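Home Features Interiors Subscribe

Magdy Benkirane keeps his workroom at Kabbaj plain on purpose. The walls are bare and the shelves hold 49 small wooden parts, each in its own tray – he sorts them by hand on the first morning of every month.

"I used to lose nearly 10 pieces a week," he says. "Then I bought trays."

The trays came from Plinano and cost more than he wanted to pay. He has not replaced one yet. 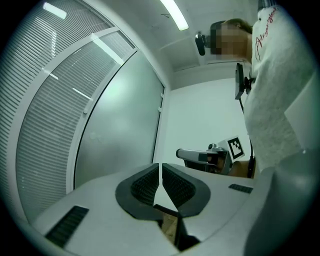
Benkirane works standing up and stops for lunch at noon. The next batch, 284 parts for Vostum, is due in May.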